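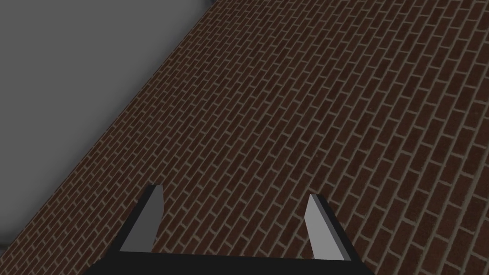 Seidu Essien builds his robot arm twice. The first one lives on his laptop, and the second is slowly taking over a bench at the Retthorpe shared workshop.

"I break the one on the screen first," he says, laughing. "It's free to fix!"

The arm is called Arthur, and Seidu has been at it since August. The simulator came early on, after he snapped 2 printed fingers in one evening. Now every new move gets up to 200 tries on the laptop before he powers up a single motor.

He lights up when he talks about the brick texture. "I had plain gray everywhere, and I couldn't tell if the hand was drifting or the view was. Put bricks in and you see it right away, all those joints sliding past. I was so happy I called my sister!"

The bench version runs on 16 volts and has taken 72 hours of printing so far (he keeps a tally on the lid of his toolbox). The wrist still wobbles, and Seidu has a new bearing mount drawn up.

"Come by after 7 p.m. if you want to see it," he says. "I'm always here, and I'll hand you a screwdriver."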